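Print this page | E-mail this thread

OK, a small thread on the question I get asked most in the pub: when is a robot going to do my washing up?

My bet with my brother says 2089. He thinks I'm being gloomy — I think I'm being generous to the washing up.

Spent Tuesday at Griston, over in Flescombe, where they're working on shop-floor chores. Picking up, putting down, tidying. The stuff a bored teenager does with one hand while texting!

Lifting a thing is pretty much sorted, as long as it's a nice square thing. Then you ask for a tea towel, or a wet glass, or a sock that's gone inside out, and it all gets very slow and very sad.

They told me their best run on mixed kitchen bits was 56 tries in a row without a drop. My gran managed some 300 plates every Christmas with the radio on, so she's still ahead.

One wooden block in the gripper, and a tabletop I'd quite like in my own kitchen:

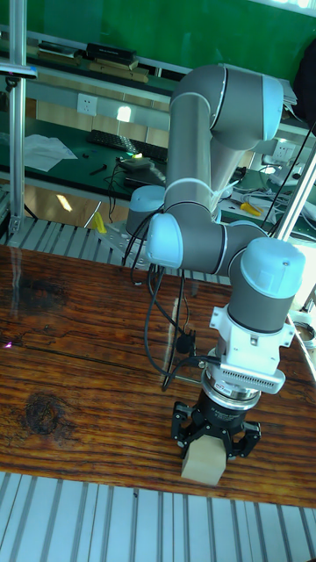
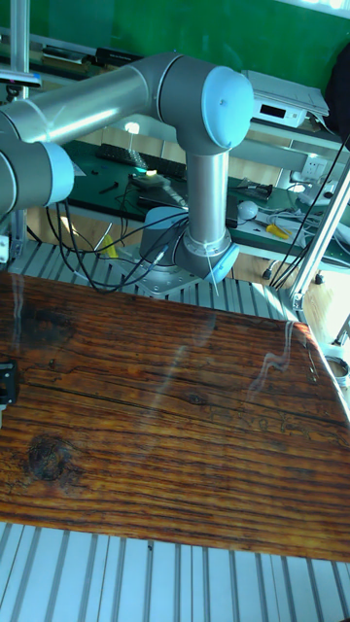
So would I buy one for the house yet? Not for chores, no. For moving the same box to the same shelf all day I'd say go for it, but a family kitchen changes every five minutes and that still beats them.

Going to the Mohammadi open day next, where they've promised me a machine that folds shirts. I'm bringing my worst shirt.

Last updated: April

Contact | Copyright Gruston Posts | Back to top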